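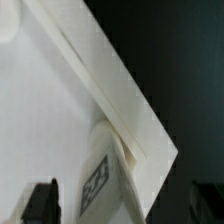

Ollon Road Shed, Repairs and Upkeep Group

Tips we have tried, and what we think of them now

People send us cleaning and fixing tips all year round. We try the ones that don't cost much, and most of them we wouldn't pass on. What follows is the current state of the page, last gone over in March.

Toothpaste on scratched plastic. It does take the edge off a very light scuff, and it leaves a dull patch bigger than the scuff was. On a glossy fridge door you will see that patch every time the kitchen light is on. Washing-up liquid and a soft cloth first. If the mark is still there after that, it is probably a groove and you may as well leave it alone.

Baking soda and vinegar for drains. Lots of fizz. Mix the two and they mostly cancel each other out, so you end up with slightly salty water going down a slow drain. A plunger did better on the Shed sink, and taking the trap off did better still. Put a bucket under it. A washing-up bowl is too wide to sit straight in the cupboard.

Melamine sponges. These do work on grubby white plastic, we'll give them that, but they are a very fine abrasive and the packets are shy about saying so. Keep them off anything shiny, anything printed and anything you'd mind seeing go matt.

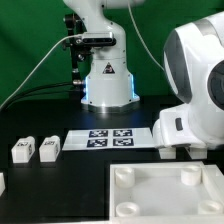 White arm on a black table, blue lights on.

Black worktops. Every advert shows them gleaming. Ours shows crumbs, water spots and the track of every cloth that has crossed it. We tried the Gernell spray at the full strength on the bottle and got smears. We tried it at one part in 100 and got fewer smears, and then plain warm water with a dry cloth straight after gave the same result for nothing. Oil polish looks lovely for an evening, then it collects dust.

Rice in the salt pot. Fine, if your kitchen is damp. Ours isn't and we just got rice on our chips.

Glue drying times. The Grube wood glue says 4 hours on the front and 48 on the back, in much smaller print. Believe the back. We took the clamps off a stool at teatime because of the front – it is now a shorter stool.

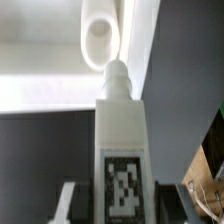 Then there are wall plugs, and the advice to pack a loose one with matchsticks. It holds for a coat hook. It doesn't hold for a shelf with tins on it, whatever your uncle says. Drill it out and fit the next size up, or use filler made for the job and leave it overnight before you put a screw anywhere near it.

WD-type sprays on squeaky hinges. Quiet for a fortnight, then worse. Pull the pin, wipe it, put a smear of proper grease on it.

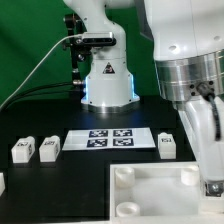

Cable tidying is where the tips get silly. Bread tags, toilet roll tubes, bulldog clips on the back of the desk: we've had them all, and the tubes look like toilet roll tubes. A thick lead wants to lie low, as the black one does along the table edge in the photo, and a thin one can be left in an easy curve like the white one above it. Pulling either tight to make it look neat puts the strain on the plug end. We do use hook-and-loop straps, loosely, and we label both ends with masking tape.

Descaler. Citric acid from the Trullell hardware shop (shelf code 711, bottom left, ask if it's run out) does the kettle as well as any branded sachet. Rinse twice. Lemon halves also work if you have a great many lemons.

Still to try: bicarb in trainers, walnut on scratched table legs. We don't expect much from the walnut.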